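Left gripper won't release after pick, fault 1491 (two-arm bench cell)
Print this thread | E-mail this thread

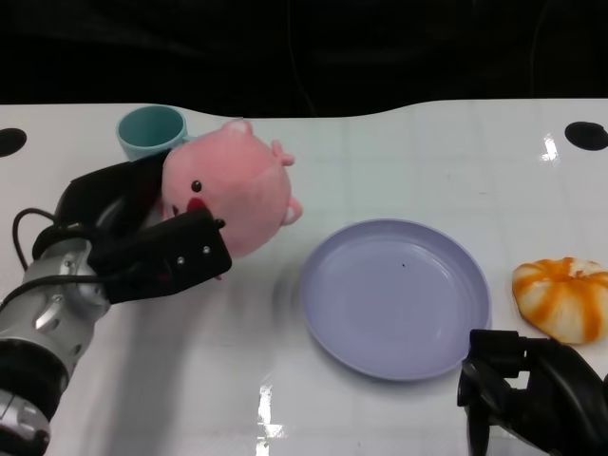 Original post

benchrat_ohio
October 2026

Two-arm cell, Kasten arms, Dudska grippers on both. We're sorting soft goods from a table onto a plate. Pick works. Carry works. Then every so often the left gripper gets over the plate, the controller says OPEN, the log says OPEN, and the fingers stay shut. A second later I get fault 1491 and the left arm stops where it is. The right arm keeps going through its own moves.

That last part is what I don't like. The manual says 1491 is "finger position timeout" and the fix is "clear and retry." Clear and retry works, which tells me nothing.

Firmware is 1804 on both grippers. It started in September after the update. Plush toys do it most. Cups never do it.

Has anyone seen this, or am I the only one?

Re: Left gripper won't release

tallpaul_mech

Fuzz. I'd put money on it. You're squeezing a plush toy with a finger that has fasteners near the tip. Fabric hooks on a screw head, finger tries to open, drags the toy with it, current goes up, timeout. Pull the finger and look for fibers.

Re: Left gripper won't release

benchrat_ohio

Pulled it. Found a little pink lint by the tip fastener. Cleaned it, taped over it, ran it again. Same fault before lunch. So the lint is real but I don't buy it as the cause. A hooked fiber should let the finger move at least a little. This one doesn't budge.

Re: Left gripper won't release

no_warranty

"Started after the update" and we're still talking about lint?

Roll back. Every time Dudska ships firmware somebody spends a week cleaning things that were already clean. The release notes for 1804 said "improved grip on compliant objects." Read that as "we squeeze harder and hope."

Re: Left gripper won't release

quietservo

I wouldn't roll back yet. If you change the firmware and the fault goes away you'll blame the firmware, and you may have also reseated the connector while you were in there.

Look at your cable on the left side. Yours makes a loop out away from the arm and then comes back toward the gripper. Ours did the same, and the plug at the gripper end took a little pull on every wrist turn. Open commands went missing. The log still said OPEN because the log only shows what was sent. It has no idea what the fingers did.

Re: Left gripper won't release

no_warranty

Then why only plush? The cable doesn't know what's in the fingers.

Re: Left gripper won't release

quietservo

Could be the wrist angle. If the soft stuff gets picked sideways and the cups get picked upright, the cable sees two different bends. I said look at it. I didn't say it was proven.

Re: Left gripper won't release

benchrat_ohio

The angles are different, yes. Checked my program and the plush picks have a lot more wrist roll. I don't love either theory but that one I can test without calling anybody.

Re: Left gripper won't release

gray_interlock

Can we back up to the part where one arm faults and the other keeps moving? I don't care what's stuck in the gripper. Two arms share one table. If the left one stops dead over the plate and the right one still has a move to make there, you have a collision waiting, and you have a person who thinks the cell is stopped because half of it is. Who reaches in to pull the toy out?

Re: Left gripper won't release

benchrat_ohio

I do. I hit the e-stop first.

Re: Left gripper won't release

gray_interlock

Every time? Everybody says every time. Tie the faults together so either arm stops both. It's a setting on the Kasten controller, under cell groups, and it ships turned off. I have asked their support why and got a link to a brochure.

Re: Left gripper won't release

tallpaul_mech

Agree with gray on this one. Still say fuzz.

Re: Left gripper won't release

benchrat_ohio

Update. Fault grouping is on, and I tested it by unplugging the left gripper with both arms running slow. Both stopped.

Moved the cable in closer to the arm and put a clamp by the plug. Same firmware, same toys. Ran 2000 cycles and got 2 faults. Before this I'd have had that many in a morning. So better, and not fixed. Both were plush.

Re: Left gripper won't release

no_warranty

So the cable was part of it and the firmware is the rest. Roll back.

Re: Left gripper won't release

quietservo

Or the clamp is a little short of where it should be. Swap the left and right grippers before you touch the firmware. If the fault moves to the right arm, it's the gripper. If it stays left, it's the wiring.

Re: Left gripper won't release

benchrat_ohio

Doing the swap next. I'll post the log either way, for whatever that log is worth.

Print this thread | E-mail this thread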